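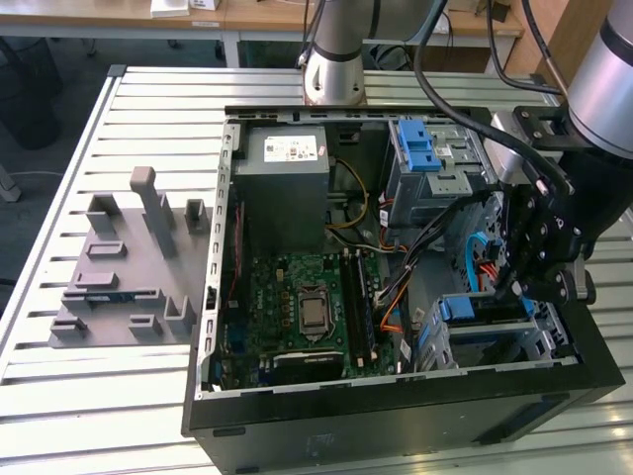 Greltolness Theatre touring lighting project
Progress report to Kerstin Heitmann, Regional Performing Arts Fund
Period ending February

Hi Kerstin,

Sorry this one's a bit longer than the last. There's a lot more to tell you now that the gear has turned up, and I'd sooner put it all in one place than send you a string of emails.

Where we're up to

The profile spots came in from Sudever in two lots. The first lot was short on lens tubes, so we had a pile of very nice light engines sitting in the dock with nothing to put on the front of them for a good while. Sudever sorted it without any argument and paid the freight on the second lot, and I've got no complaints beyond the wait. We now have the full 30 Nepia units on the asset register, all labelled, all tested on the bench and then run at full for four hours to see if anything fell over. One had a noisy fan and went back. Its replacement is fine.

I love these fixtures! The old tungsten profiles made everybody look lovely but they cooked the front rows of the choir, and you couldn't get a decent blue out of them without burning through gel by interval. The colour mixing on the new ones is good right down to the deep end, and the dimming is smooth enough that our slow fades in the last act finally look like fades. Skin tones took some fiddling. We've landed on a slightly warm white as the house default and saved it as a palette so visiting operators don't have to start from nothing.

Rigging and power

Arnel Umali rewrote the rigging plan after we weighed the fixtures with clamps and safety bonds on. They're heavier at the back end than the old ones, so they want to tip when you loosen the yoke, and he's put a note about that at the top of the crew sheet. The second front-of-house bar is staying as it was for now. Arnel wasn't happy with one of the hanging points and neither was I, and the engineer is coming back to look at it with the cover boards off. Until that's signed we're keeping that bar to light loads only.

Power has gone well. We've swapped the dimmed circuits over the stage to switched hard power, and the leftover dimmers are feeding the house lights and a few floor outlets (handy for practicals, lamps on set and so on). You'd asked whether we'd be able to run the whole touring package off a country hall supply. We tried it at the footy club using only their kitchen circuit and a sensible start-up sequence, and it held all evening. The urn had to wait its turn, mind you.

Control

The Illo desk is in and people are learning it. I'll be frank that I was slow on it myself. I've been on the old board so long that my hands go to the wrong faders, and the first show I ran on the new one had a blackout that arrived well before the actors were ready for it. Things have picked up a lot since then. We've built one show file with everything patched, grouped and named in ordinary words, and every visiting company gets a copy of that to start with. "Front warm" means front warm. The youth theatre kids picked it up in an afternoon, of course.

We've run new data cable to the stage and left the old run in the wall as a spare. The long run to the back of the circle gave us flicker on the last few fixtures until we found a missing terminator, and I'd like that hour of my life back. 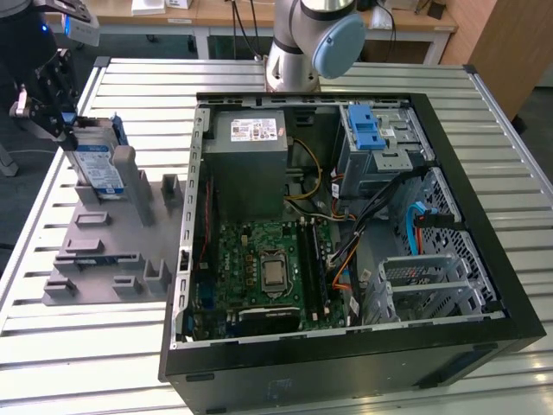
Can the halls borrow the touring package without sending for one of your technicians?

The plan is that any hall with a person who has done our half-day session can take it on their own. Halls without a trained person will get one of us for the bump-in and focus, then they run the show themselves from the stored looks. We've held two sessions so far and I'd like to get a third in before the school production season.

Budget

Fixtures came in on the quoted price. Cable was over, mostly connectors, and the flight cases were under after we went with plain ones in place of the custom foam. I've moved $200 from cases to cable, which sits inside what the agreement lets us shift without asking, but I'm telling you anyway. The engineer's second visit isn't invoiced yet, so leave a gap there in your own figures.

Halls and bookings

Bookings for the touring package opened quietly and we already have 10 halls on the list. Several want the same fortnight in spring. I'm talking to them about sharing the truck, with half the kit going each way, which works if their plays don't need much movement in the lighting.

What's next

The hanging point comes first. After that I want to finish the printed guide (Arnel has done the drawings and they're much clearer than mine), get spare fuses and a spare power lead into every case, and do a proper focus of the front bars while we have a dark week. I'd also like to ask you about the haze machine line in the original application. We never spent it, and the dancers have started asking.

Give me a ring any time after 10 in the morning. Before that I'm usually up a ladder.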